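Care of Glazed Plates: Gray Marks, Chips and Stacking

Most gray lines on white dinnerware are metal deposits. A knife or fork is softer than the glaze and leaves a thin film of itself behind. The glaze is intact in most cases, and the mark can be lifted with a mild acid cleanser.

Test first. Drag a fingernail across the line. If the nail passes over without catching, treat it as a deposit. If it catches, the glaze is scratched and cleaning will only lighten the color.

Removing deposits

Wet the plate and shake off the excess. Apply a cream cleanser containing oxalic acid, enough to cover the marked area. Leave it for the time given on the container, then work it in small circles with a damp cotton cloth. Rinse under running water, wash with dish soap, rinse again. Wear gloves and keep the cleanser away from aluminum. Baking soda paste works on light marks but needs more rubbing.
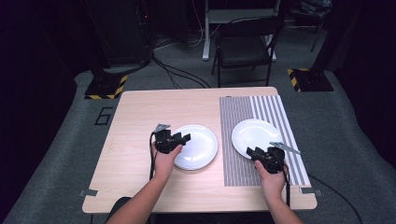 Do not use steel wool or green scouring pads. Both leave fine scratches, and a scratched glaze picks up metal faster than a sound one. Powder cleansers with coarse grit have the same effect over time. Plates with gold or platinum bands should get dish soap only.

Unglazed foot rings

The ring on the underside of many plates is bare ceramic and will abrade the plate beneath it. Run a dry finger around the ring. Rough spots can be taken down with wet 400 grit paper and finished with 2000 grit. Keep the paper wet throughout so the dust stays in the water, and stop when the ring no longer drags on a cotton cloth. Simone Meireles, who sent in this method, does each new set before it goes into the cupboard.

Stacking

Keep stacks to one diameter. Put felt or a paper towel between plates with rough rings. Lift plates off the stack; sliding one out from the middle draws its ring across the face below. In a vertical rack, check that the slots are coated and that the rims do not touch when the rack is moved.

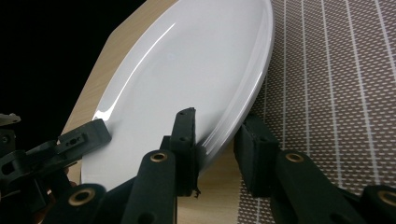 Can a chipped rim be smoothed and kept in use?
Small chips can be dulled with a diamond file, used wet, but the exposed body stays porous and may hold food residue. Retire the plate from table use and put it under a flower pot.

Crazing

A network of fine lines under the surface is crazing, caused by a mismatch between glaze and body or by thermal shock. It cannot be reversed. Let hot plates cool before washing, and do not move them from the refrigerator to a hot oven.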